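Flidasance Opens Its Workshop Doors, and You're Invited to Try the Arm

December 29, 2024

Hi everyone, Oona Nieminen here from Flidasance. I usually write these releases in a hurry between phone calls, but this one I wanted to take my time with, as I had such a good afternoon at our open day!

We showed Dramik, our tabletop arm, to anyone who cared to walk in. Minttu Räsänen ran the demonstration table and Jouko Heinonen took the questions (there were plenty, and a few of them have gone straight onto his whiteboard). Visitors called out a square on the taped table, Minttu set up the task, and off we went. I'd planned to stay by the door and hand out coffee. I lasted maybe ten minutes before I was at the table calling out squares too.

The tape grid is my favorite part of the setup. It's cheap, it's easy to redo, and people get it right away. A seven-year-old guest wanted to know if we could play checkers on it, and Jouko is now thinking about that harder than he should be. 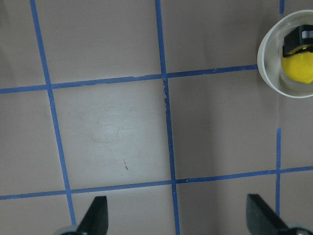 The demonstration table from Dramik's wrist camera, with both gripper fingers over the blue tape grid and a clear plastic cup holding something bright yellow.

We kept the wrist view up on a big screen all afternoon, and I'd do that again. Folks who were shy about stepping up to the table could follow along from the back, and they were the ones who ended up asking about finger shapes and lighting.

Our guests from Wononon came too, led by Renata Vergara, who runs their training program. "I came to watch and I ended up taking notes on the tape," she told me. "My students could set up a table like this in one morning."

The next open day is in June. We'll have 2 tables going this time and 66 places for each session, and school groups can book ahead. Entry is free, and so is the coffee. Bring your own questions, and bring closed shoes if you want to go into the workshop itself.

To book a place or set up a press visit, please get in touch with Delwyn Prendergast at the Flidasance front desk.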